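Setting up the Ustell for snow and gray days

I wrote this section after two winters of ruining my own shots, so it covers what I do before I leave the house and what I do once my fingers have gone numb. If you've just unboxed your Ustell, do the battery section first and come back.

1. Turn the mode dial to A and half-press the shutter to wake the camera up. Set ISO to 200. Snow throws so much light around that you rarely need more, even under heavy cloud (woods late in the afternoon are another story!).

2. Open the Exposure page and push compensation up to +1. The meter wants to turn everything a medium gray, and a snowy field will come out looking like wet cement if you let it. I go to +1.3 when there's nothing but snow in front of me and drop back when dark trees fill half the view.

3. Turn on the highlight warning. It blinks wherever the white has burned out. A few blinking specks on ice are fine, but a whole blinking hillside means you should come down a third of a stop and try again.
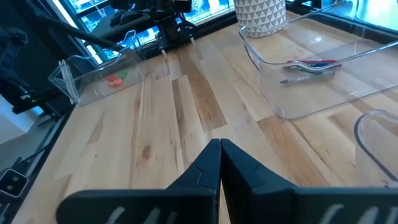

4. Set white balance to Daylight and leave it there. Auto keeps trying to "fix" the blue in the shadows, and the blue is half the reason I got out of bed. Hryhorii Kovalchuk, who tested these steps for me with his own Ustell, prefers Cloudy, so try both and see whose side you're on.

5. Save the whole lot to a custom slot: Menu, then Setup, then Store Settings. I use slot 2. Give it a name you'll recognize — mine just says SNOW.

Note: Storing a slot does not save the highlight warning on firmware older than 488. Check your version under Setup and update at home, with a full battery.
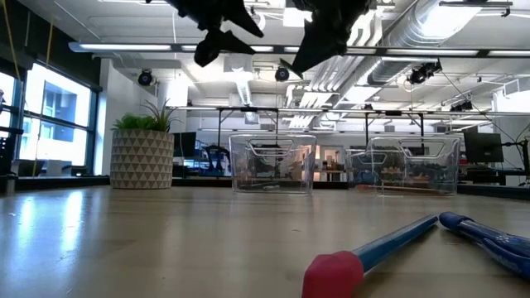

COLD WEATHER HANDLING

The camera copes with cold much better than its battery does. I carry one spare in an inside pocket and swap as soon as the indicator drops to one bar. The tired one usually picks up a bit once it's warmed against your ribs, so don't write it off.

1. Put the strap on before your gloves. I use a plain Rostik wrist strap, but anything with a wide loop will do.

2. Keep the lens cap on until you've picked your spot. Snow on the front glass should be blown off with a rubber blower. Please don't use your breath, it freezes right there and then you're stuck scraping at it.

3. Before you come back indoors, seal the camera in a zip bag with the air squeezed out. Leave it sealed for two hours. Bohdana Ivanyshyn skipped this once and spent the evening watching fog creep around behind her viewfinder.

Caution: Never put a cold camera on a radiator or aim a hair dryer at it. Take the card out after the two hours are up, not before, however badly you want to see your pictures.
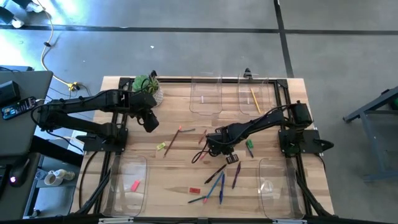
Black arms mounted on opposite sides of a butcher-block table.

Going back to normal

Turn the dial off your custom slot and check that compensation reads 0. I forget this every single spring and come home with a card full of pale, washed-out crocuses.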